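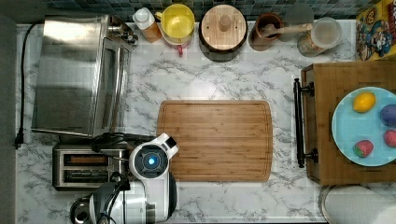

Fouzia Durrani thought our first draft blamed the wrong thing. In her comments on it she said the meters were fine and the question was badly put, that asking people how much electricity their kitchen uses only tells you what they remember cooking that week. We rewrote the survey after reading that, and the results below come from the second version.

Kitchen Electricity Use in Shared Student Housing
Final report, Group 3

Background
Hayat House is a shared residence on the north side of Kiradstead. Each floor has one kitchen, and the electricity bill is split evenly among the residents of that floor. Several residents told us they thought this was unfair, mainly to people who eat on campus. Our project looked at how much of the bill comes from small countertop appliances and whether residents could guess the share correctly.

Method
We used two plug-in meters, both Karov models borrowed from the department. One stayed on the toaster oven circuit for the whole of February. The other was moved between the kettle, the rice cooker and the toaster. The refrigerator and the range are hardwired or hard to reach, so for those we relied on the labels and on the building's own monthly reading.

The survey went out through the Workirura message board. It asked residents what they had used the day before, and for how long. The first version had asked for a weekly estimate, and we threw those answers out.

Results
The building reading for our floor in February was 418 kWh. The most surprising single item was the kettle. It draws 2235 watts while heating, more than anything else we metered, but each use is short. Residents put it near the bottom of their list. They put the toaster oven at the top, and during the evening hours they were right. Between dinner time and midnight it was used more than the other metered appliances, often to heat one small plate of food.

The toaster mattered very little. Most of its use was before 9 a.m. and a normal cycle lasted under three minutes. The rice cooker was harder to judge. It uses little power while cooking, but people left it on the warm setting overnight – in one case until the next afternoon.

Problems
The second meter lost its stored readings when someone unplugged it to charge a laptop, so the kettle has a gap near the middle of the month. We did not fill the gap with an estimate. The survey was also answered mostly by people who cook, which leaves out the residents who had complained about the bill in the first place. Arif Mondal tried to reach them by leaving paper forms under doors, and a few came back.

We also had no good way to separate standby power. The meters round down at very low loads, and the clock display on the microwave showed as zero.

Recommendations
The even split should stay for now. Charging by appliance would need a meter on every outlet, and the cost of the meters would take a long time to earn back. A note by the rice cooker asking people to switch it off would be cheap to try. A later group could repeat the readings in a warmer month and include the range, if the building office will allow a clamp meter on the panel.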